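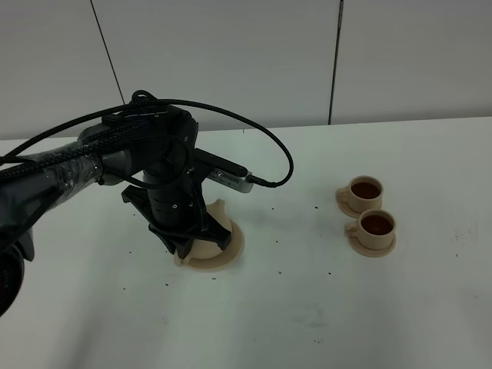

*Tan ceramic, wide round base, on the white table.*

**Subject:** Lokden cup and saucer, gray marks on white tabletop
**Opened:** June 2022
**Opened by:** Paavo Savolainen
**Category:** Tableware / surfaces
**Status:** Closed, one item carried over

## Reported problem

Gray arcs on the white top after the beige Lokden sets have been in use on it. The marks are short, curved, and match the saucer foot in radius. Damp cloth does not remove them. Dish soap does not remove them. Second complaint, filed under the same ticket: one cup rocks on its saucer when the handle is touched.

The table top is a Deson, white, matte. We own 16 sets of the Lokden cups, bought together in January from Timau. No coasters or mats in use.

## Initial checks

1. Ran a fingernail across three of the arcs. No groove felt. Treated as transferred material on the surface, with scratching not ruled out.
2. Wiped with a white paper towel and rubbing alcohol. Faint gray on the towel, mark still there.
3. Melamine sponge, light pressure, water only. Mark gone in one pass. The cleaned area looks slightly shinier than the area next to it at a low angle.
4. Looked at the underside of four saucers. The foot ring is bare clay on all four. Two have a raised grain you can feel with a thumb.
5. Dragged one of the rough saucers 10 cm across a white tile offcut. Left a gray line. Dragged a smooth one the same distance. No line.

The marks come from the foot ring. Closed the question of whether the table finish was at fault.

## Rocking cup

Put the reported cup on its own saucer: rocks. Put it on a different saucer: still rocks, less. Put a different cup on the first saucer: steady.

Measured the foot of the cup with calipers at three positions. It is 68 mm across one way and slightly less the other, so the foot is out of round, and one side sits low. The saucer well is shallow and gives it nothing to seat against. Both pieces contribute, but the cup is the larger part of it.

Checked the others by setting each cup down and pressing on the rim opposite the handle. One more has a slight rock, not enough to spill. Marked both with pencil on the foot.

## Sanding the foot rings

Vendor reply from Ásgeirsdóttir, Timau customer desk, pasted in full:

> The foot is left unglazed so it does not fuse to the kiln shelf. Some roughness is within tolerance. You may smooth it with wet sandpaper. Please do not sand the glazed area, if your version has one. We can replace the cup that rocks.

Procedure used:

- Soak saucer in water for a few minutes.
- 300 grit wet paper, flat on a glass cutting board, paper side up.
- Saucer right way up, foot on the paper. Circular motion, no downward force beyond the weight of the hand.
- Rinse, check with thumb. Repeat if grain is still felt.
- Finish on 2,000 grit. Ten or twelve turns.
- Wash, dry overnight before putting back in the cupboard. Stacking them damp left a smell last time.

Do this at the sink. The slurry is fine clay and dries to a dust that should not be swept dry.

All saucers done over two evenings. Cup feet were left alone except the two with pencil marks. Sanding reduced the rock on the slight one to nothing. The bad one improved but still moves.

## Retest on the table

Sets put back on the white top, each cup on its own saucer. Layout for the retest was two sets near one corner, one behind the other, handles to the same side, so the cups could be lifted without pushing the saucers. Both saucers stayed on the table for the check, then were slid by hand a short distance each way.

Result: no gray on the surface after sliding. Paper towel with alcohol came away clean.

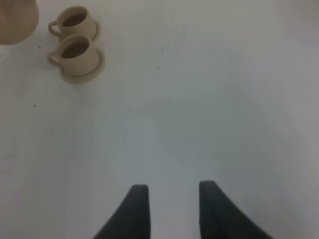
## Remaining items

- **Bad cup.** Replacement requested. Old one stays out of the set in the meantime. It is fine as a pencil holder if anyone wants it.
- **Shiny spots.** Three places on the Deson top where the melamine sponge was used. Visible only with the lamp low. No treatment planned. Do not use the sponge on the rest of the table; try a soft eraser first.
- **New marks.** If an arc shows up again, check the saucer before cleaning the table. A chip on the foot ring will do the same thing as the original grain.
- **Felt pads.** Suggested and rejected. They will not survive the dishwasher and hold water against bare clay.

## Log

- Ticket split requested for the rocking cup. Declined, same parts, same fix.
- Timau confirmed replacement, cup only, no saucer. Color match not guaranteed.
- Status set to closed. Replacement cup carried over, owner Paavo.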